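Food Handling at Home and in Small Kitchens
Handout 4: Fruit with soft skin
Course leader: Dorota Wilczyńska

Last time we worked with hard fruit (apples, quinces). Please keep your notes from that lesson, we will need the table of storage times again.

1. Picking up the bunch

A bunch of grapes is heavy for its stem. If you lift only by the stem, the berries at the bottom pull down and some of them fall. Support the bunch from under with the thumb and let the fingers lie over the top. Do not press. Grapes with broken skin must be eaten the same day or go to the juice pot.
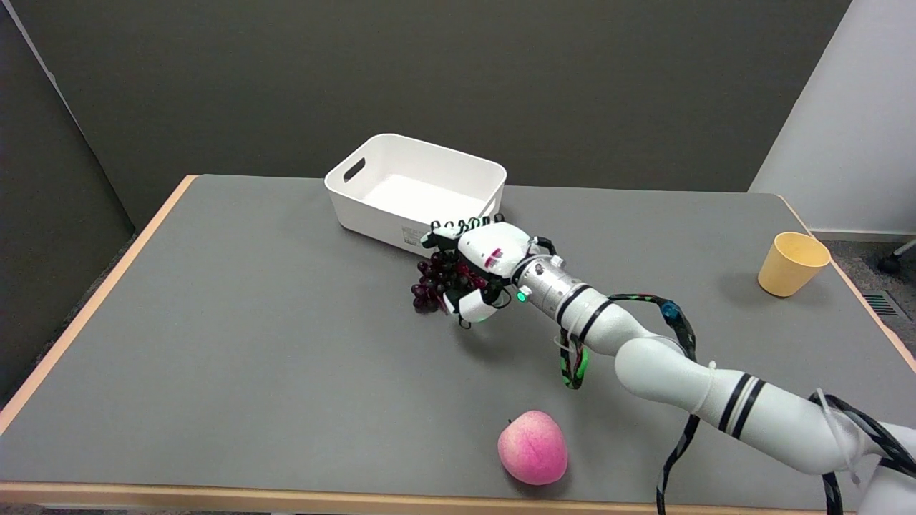 Dark grapes held over the table, with the storage bin behind.

2. Weighing

Weigh each bunch before you store it and write the number in your sheet. For the exercise we use bunches up to 600 g. Bigger ones should be divided with scissors at a side stem.

3. The container

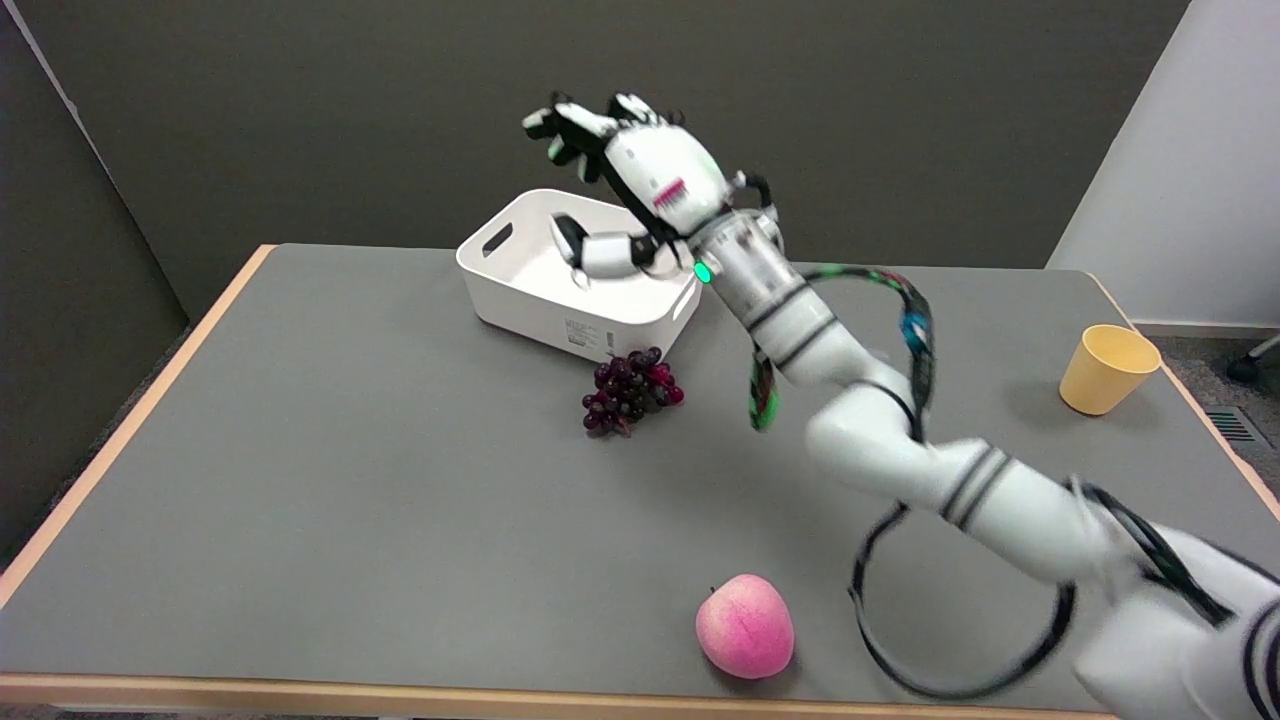 Storage containers for grapes should be wide and low, so the fruit lies in one layer. Wash and dry the container the evening before. Check also how you will carry it when it is full. A white plastic bin with an oval handle hole in the end, such as the one on the gray table, is easy to hold, but fingers which come through the hole can touch the fruit, so leave a small space on that side. Write the variety and the month on a paper strip.

Homework: read page 63 in the Buston booklet and bring one empty container from your home.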